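3.2 Cables, and why the labels kept moving

I went into this part of the study thinking cables would be the easy class. They're black, the table is white, and any segmentation model worth its download should find one against the other. It does find them, too. What it can't tell me is where to put the fingers, and that's the thing I spent most of the winter on.

The trouble starts with bundles. A power cord that has been folded and tied has a middle, two ends and a tie, and each of those is a fair place to grab depending on what you want next. If the next step is putting the cord in a box, the middle is fine. If you want to hand the plug to the other arm, you'd better be near the strain relief or you'll end up with a long floppy tail that swings into everything. My first labeling guide said "grasp point: center of the object," and Antonina Polishchuk sent it back with one word in the margin, which was "which?"

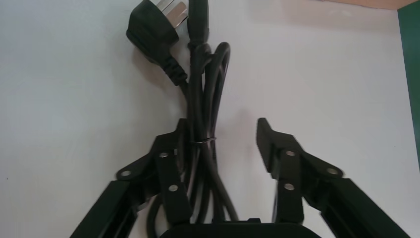 So we went to a two-part label. The first part is a short line segment laid across the strands where the fingers should close, and the second is a tag for what the grasp is for (pack, pass or clear). Lulatex, our annotation tool, already had line segments for another project, so all we had to add was the tag. I relabeled 882 clips this way, most of them myself, and I don't recommend doing that over a holiday.

Shiny cable was a second headache. Under the ceiling lights a glossy jacket throws a bright streak along every strand, and the baseline model happily reads two streaks as two cables. I tried turning the exposure down, which fixed the streaks and lost the finger edges — black on black, no help at all. In the end I left the exposure alone and trained with random bright streaks painted onto the cable masks. It's a crude trick and it worked better than the polite ones.

Then there's the thin stuff. A USB lead that isn't tied keeps its own ideas about shape. Close the fingers on the loop and the plug end swings around, sometimes right out of the wrist view, and the policy has to decide what to do about an object it can only half see. We run the wrist stream at 30 frames per second, and for a slow close that's plenty, but for the swing I'd have liked more.

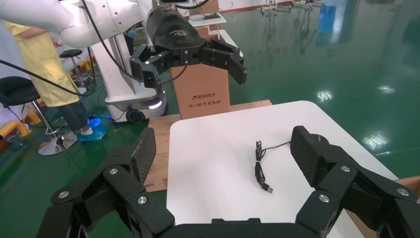

Figure 2. Wrist view of a thin USB cable between the gripper's open fingers. The second arm's gripper is visible above the table.

You'll notice in Figure 2 how much of the view isn't cable at all. Floor, stools, box, the other arm, a person: the cable is a small share of the pixels. Yevhen Kostiuk argued early on for cropping everything down to the tabletop, and I argued against it, and we ran both. Cropping helped the grasp-point score on untied cables. It hurt on passing, where the policy seems to use the other arm's position to decide when to wait. We kept the full view for everything reported in Section 4 and put the cropped runs in the appendix for anybody who wants to side with Yevhen. 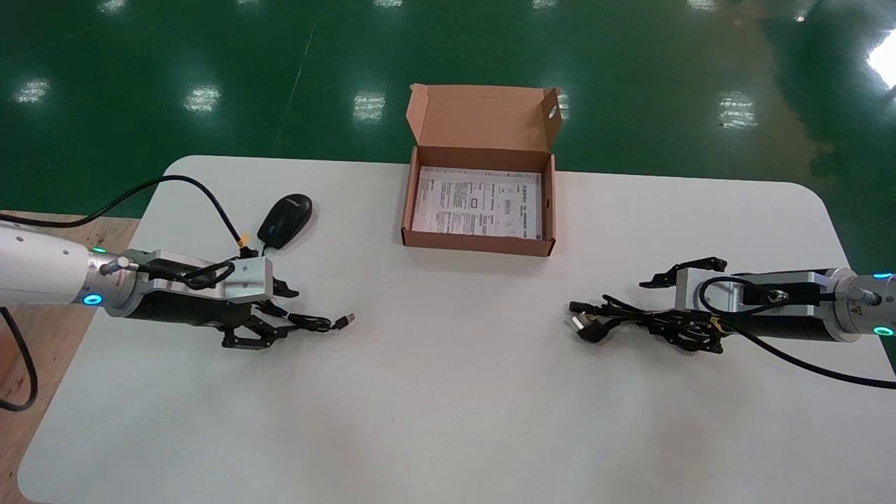 Skellano, 26 Dec 2022

The notes that follow come from my lab log and I've left them close to how I wrote them. With the multi-fingered hands, the line-segment label stops making much sense. A hand doesn't close along one line; the fingers curl and the cable settles wherever it settles, and a loose hold can be perfectly good if all you want is to carry the thing over to a box. I tried stretching the segment into a small patch on the bundle. That got us almost 2 more successful packs for every ten tries on tied cords, and did nothing I could measure for mice and other things with a cable attached.

Mice deserve a word. The cord is part of the object, but the policy from the Cozma runs treats it as a separate item and will try to pack the cord first and leave the body on the table. I merged the masks by hand for the test set. For training I let them be, mostly to see how bad it would get, and the answer is in Table 3, bottom row.

I still don't have a good label for "hold the plug so that the prongs end up facing the other hand." Antonina wants a direction arrow. I think she's right, and we'll start on that in March when the Custerari arms come back to us.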